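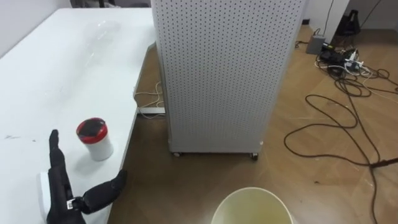
資料室 > 講演・発表 > 発表者ノート

地方紙の索引を手で作る
発表者ノート(口頭用、スライド番号つき)
クレセンシオ・パレデス
2019年1月10日

スライド1 表題

自己紹介は短く。名前と、ハスコム(Huscombe)の郷土資料室で新聞を担当していることだけ言う。経歴の話はしない。
持ち時間は質疑込み。索引の実物を回覧するので、先に一番前の列に渡しておく。鉛筆書きのページがあるから、濡れた手で触らないように一言。

スライド2 対象の新聞

週刊紙『ガダール』(Gadar)。町の商店主が始めた新聞で、2000年に廃刊。資料室にあるのは2932号分。欠号はあるが、欠号の一覧は配布資料の裏に載せたので読み上げない。
判型が途中で変わっている。古いほうは大きく、広げると閲覧机からはみ出す。新しいほうはタブロイド判。製本はボドナール(Bodnár)製本所に出した。背の文字が年だけのものと、年と号数が両方あるものが混ざっているのは、発注書の書き方が途中で変わったため。
ここで「全文検索ではだめなのか」という質問が出ることが多い。後で話すと言って進む。

スライド3 索引がなかったころ

利用者はだいたい「祖父の店の記事を見た覚えがある」という形で来る。年がわかる人は少ない。季節は覚えていることがある。
以前は、担当者が製本を一冊ずつめくっていた。めくるたびに紙が傷む。のどの部分が割れた巻がいくつかあり、その巻はいま閲覧を止めている。
担当者の頭の中にだけ索引があった時期が長い。前任のゾーフィア・ヘゲドゥーシュさんは、橋の工事なら何年の何月ごろとすぐに答えられた。退職の前に聞き取りをして、その内容が最初の見出し語の表になった。
聞き取りは録音せず、その場で表に書いた。録音もしておけばよかったと思う。ヘゲドゥーシュさんが「これは載っていない」と言った事柄は表に残らなかった。載っていないという情報も、利用者には役に立つ。

スライド4 全文検索について

試した。古い号は印刷のにじみが強く、文字認識の結果がほとんど読めない。新しい号はかなり読める。
読める号でも、困ることが三つある。
一つめ。人名の表記が揺れる。同じ人が姓だけ、夫の姓、屋号で出てくる。
二つめ。記事の中に主題の言葉が出てこない。洪水の翌週の記事には「洪水」という語がなく、「先日の件」としか書いていない。町の人はみな知っていたので、書く必要がなかった。
三つめ。広告が大量に引っかかる。「橋」で検索すると「橋のたもとの靴店」の広告が毎週出る。
全文検索をやめろという話ではない。新しい号では併用している。古い号は索引がないと探せない、という順番で話すこと。

スライド5 見出し語の決め方

最初の表は見出し語が74。今も大きくは変えていない。
決めたこと。
・見出し語は利用者が窓口で口にする言葉にする。「道路行政」は使わず「道路」にする。
・一つの記事につける見出し語は三つまで。迷ったら少ないほうにする。
・地名は当時の名前で採り、今の名前から参照を出す。
・人名は別の索引にする。主題の表に混ぜない。
・天気は災害になったものだけ採る。初雪の記事は採らない。

最後の項目は失敗だったかもしれない。初雪を探しに来る人は思ったより多い。去年の5月から、初雪と霜の記事も採ることにした。さかのぼっての作業はしていない。このことは配布資料の凡例に書いてある。
「その他」という見出し語は作らなかった。作ると全部そこに入る。入れる場所のない記事は保留票に書いて、月に一度まとめて見る。

スライド6 保留票の例

読み上げるのは二つだけ。
・川で見つかった鐘の記事。「教会」か「川」か「拾得物」か。結局「教会」と「川」にした。後の号で、どの教会の鐘だったかが判明している。
・パン屋どうしの広告合戦。広告は採らない決まりだが、編集部がこの件で社説を書いている。社説だけを「商店」で採った。
会場が静かなら、パン屋の広告の文面を一つ読む。時間が押していたら飛ばす。

スライド7 作業の手順

一冊を二人で読む。一人めが記事を採り、二人めは一人めの記録を見ないで同じ号から採る。それから突き合わせる。
全部をこのやり方にはできないので、各年の最初の製本だけ二人で読み、残りは一人で読んでいる。年の初めにずれを直しておくと、その年の残りはそれほどずれない。
突き合わせで一番多い食い違いは、記事の切れ目だった。『ガダール』は見出しなしで短信を並べる欄があり、どこまでが一つの記事かわからない。段落が変わったら別の記事とみなす、と決めた。これで食い違いはかなり減った。
作業は午前中にする。午後は西日が入るので製本を開かない。ブラインドを替えてもらったが、まだ隙間がある。

スライド8 記録の形式

紙の票に鉛筆で書き、あとで入力する。直接入力も試したが、製本の横にキーボードを置くと場所が足りず、大判の年は無理だった。
入力先はストキクス(Stokix)。もとは備品の管理に使っていたもので、索引用に作られてはいない。項目名を自由に変えられるのでそのまま使っている。困るのは並べ替えで、アクセント記号つきの文字が末尾に回る。ヨミの欄を別に作り、記号を外した形を入れて並べている。
書き出しは表形式で毎月行う。ソフトがなくなっても中身が残るようにするため。書き出したものを一度は別の機械で開いてみること。うちでは最初の半年分の書き出しで文字が化けていて、気づくのが遅れた。

票の項目はスライドに出ているので読まない。号数と日付を両方書く点だけ強調する。号数は新聞側が間違えていることがある。同じ号数が二週続いた年があり、日付がなければ区別できない。

スライド9 人名索引

バルトシュ・ヤクボフスキさんが担当。本人が今日来ていれば、ここで立ってもらう。
人名は全部は採らない。結婚、死亡、開店、受賞、裁判。裁判は扱いを話し合った。存命の可能性がある人の裁判記事は、索引には採るが公開版には出さない。窓口で用件を聞いてから見せる。
同姓同名は無理に分けない。同じ人だと確かめられないものを一つにまとめると、あとから直すのが大変になる。分かれているものをまとめるのは簡単なので、迷ったら分けておく。
写真の説明文に出てくる名前は、今のところ採っていない。要望は多い。始めるなら新しい号からになる。

スライド10 使われ方

配布用に印刷した索引は101ページ。閲覧机に一部、窓口に一部。
窓口での探し物は短くなった。時間を測ったわけではないので、数字を聞かれたら「測っていません」と答える。
予想しなかった使われ方。学校の先生が見出し語の表だけをコピーして持っていった。授業で、生徒に「いま新聞を作るならどの見出し語が増えるか」を考えさせたとのこと。
もう一つ。索引を見て、自宅にある欠号を持ってきてくれた人がいた。物置の棚の敷き紙になっていたもの。端が欠けているが記事は読める。欠号の一覧を公開してから、こういう持ち込みが続いている。

スライド11 これから始める人へ

聞かれることが多いので、先に答えておく。
どの年から始めるか。古い順には始めないほうがいい。紙が弱く、文章も読みにくく、慣れないうちは進まない。利用の多い年から始める。
見出し語はいつ固めるか。一年分を採ってから。それまでは鉛筆で書いておく。
担当が替わるときはどうするか。凡例に理由を書いておく。規則だけだと、次の人が同じ議論をもう一度することになる。うちの凡例は長いが、長くて困ったことはない。
途中で公開してよいか。してよい。どこまで終わっているかを表紙に書く。書いておかないと、載っていないことを「記事がない」と受け取られる。

スライド12 質疑

想定される質問。
・著作権。廃刊時の発行者の遺族と覚書を交わしている。索引は公開、紙面の画像は館内のみ。詳しいことは個別に。
・費用。製本代が大半。金額は配布資料にはないので、必要な人には後で送る。
・『ガダール』以外の新聞。予定はあるが時期は言わない。
回覧した索引を回収してから終わること。前回は一冊戻るのに一週間かかった。

コメント

フリーダ・ダムゴー
会場で聞きました。保留票のやり方をうちの町報でも始めています。月に一度ではたまりすぎるので、二週間ごとにしました。凡例の全文はどこかで読めますか。

C・パレデス
ダムゴーさん、凡例は窓口で印刷したものをお渡ししています。郵送もできますので、資料室あてにご連絡ください。

ゾーフィア・バコシュ
「広告は採らない」のところだけ意見が違います。商店の開業年を調べる人には、広告が唯一の手がかりということがよくあります。最初に出た広告だけでも採っておけないでしょうか。

C・パレデス
ごもっともです。ただ、最初かどうかは通して読まないとわからず、手をつけられていません。店名の一覧をお持ちでしたら、その店から試してみたいです。

製本係
のどが割れた巻は、開く角度を抑える台を使うと少しましです。枕でも構いません。

関連する項目
・欠号一覧の作り方と公開の手順
・鉛筆書きの票を保存する箱について
・ヘゲドゥーシュさんの聞き取りメモ(抄)
・旧地名と現地名の対照表
・閲覧室の西日対策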